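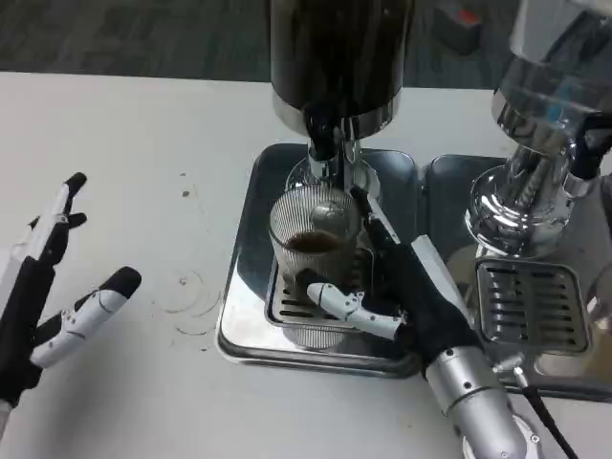
Beverage Service Basics
Handout 4: The Self-Serve Coffee Table
Instructor: Burgi Rainer

Welcome back! Today we get to my favorite corner of any breakfast room. A good dispenser lets guests help themselves all morning, and it looks wonderful doing it.

Parts to know

Reservoir – the tall cylinder that holds the drink. Find out its capacity before you brew. In our exercises we plan for 82 guests at one cup each.
Collar – the polished ring at the bottom of the reservoir. It shows every fingerprint, so keep a dry cloth handy.
Spout – the cup goes straight under it, never off to one side.
Drip tray and grate – a square steel tray with a slotted grate set in it. Lift the grate and empty the tray before it fills, please!

Choosing the cup

Clear ribbed glass is lovely for coffee. You see the color right away, and the ribs give your fingers something to hold. Frosted plastic is lighter and suits cold drinks and busy rooms. Try both and tell me which you like better – Yuk-lan Yen and I have been arguing over this since December.

Placing two units

Set dispensers side by side with the drip plates close together. Leave open table in front for cups, and wipe up specks and drops as you go. On a white top even a tiny one stands out.

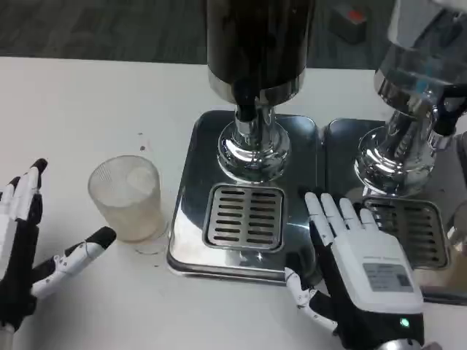

For next time

Pour 12 small tastings, a little coffee in the bottom of each cup, and write one line on each. Bring your notes, and bring your questions about tea!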